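We use cookies to keep you signed in and to count visits. Accept | Manage settings

Budgeting a drive-swap cell: buy spare fingers or a second gripper?

Posted in Automation / Purchasing by Sombat Mahawong
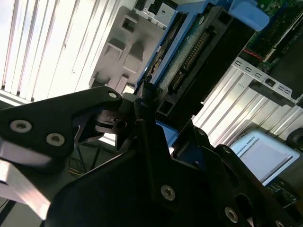

I have to submit an equipment request for a cell that pulls and reseats hard drives in caddies. The arm is already paid for. The open items are end-of-arm tooling, spares, fixtures and the wrist camera. We refurbish server chassis at the Nedmont site and the plan is 494 drives per week at the start, one shift.

The budget line I was given assumes one gripper, no spares, and nothing for fixturing. I think that is wrong but I need to argue it in numbers. Specific points:

Should I request a complete second gripper or only finger sets? The finger plates are held on with hex-socket screws, so a change looks simple, but I don't know how much realignment follows a change.

Is it reasonable to handle the caddies with one finger design? The connector pins on the drive are exposed at one end and I want no contact there at all.

What do people set aside for fixtures? The chassis currently sits on the bench with nothing holding it.

Slamet Rahman

Taking these in a different order, because the fixture decides the rest.

Fixture first. If the chassis can shift on the bench, every taught position is only good until someone bumps it. Ask for a base plate with two locating pins and a clamp, one per chassis type. Have it made locally if you have a shop you trust. Ours came from Girkotetti and cost $1157 for the plate, pins and two toggle clamps, delivered. The quote took longer than the machining. Put in a second plate if you run more than one chassis depth.

Fingers. One design will work if all caddies share the same outside width and the grip is on the plastic of the caddy, well back from the connector end. Check the width on a real sample, 20 caddies or more, from different lots. Ours varied more than the drawing allowed, and we ended up adding a thin rubber facing to the tips. Buy the facing material with the fingers. It wears, and it is never in stock when you want it.

Second gripper or finger sets: at 494 per week on one shift, I would request four finger sets and no second gripper, provided the vendor gives you a repair turnaround in writing. If the vendor won't commit to one, request the gripper. Compare its price with what a stopped cell costs you for the length of the repair, and put both figures on the request. Purchasing will ask for them anyway.

Realignment after a finger change is small if the fingers seat against a shoulder or dowel. If they are located only by the screws, plan on checking the grip point every time — a gauge block on the fixture plate is enough. Add the block to the budget. Also add a torque driver and a bag of spare screws in the correct length.

Items that were missing from our first request: cable management for the wrist camera, a mounting bracket for the pendant, antistatic grounding for the bench, and programming hours. The last one was larger than all the hardware apart from the arm.

Perkico

Get the second gripper. We didn't and regretted it.

Phuthong

Agree with Slamet on the fixture, disagree on the gripper. The answer depends on whether the same arm is used for anything else. If it is, a second gripper on a quick changer pays for itself in changeover time. If it only does drives, finger sets are fine.

One addition on the camera: budget for lighting or for shades. Strong daylight from one side changes through the day and metal chassis parts reflect it. A cheap diffuse light and closed blinds fixed most of our failed detections.

Last updated: December 2024

Contact | Terms of use | Copyright of posts remains with their authors | Back to top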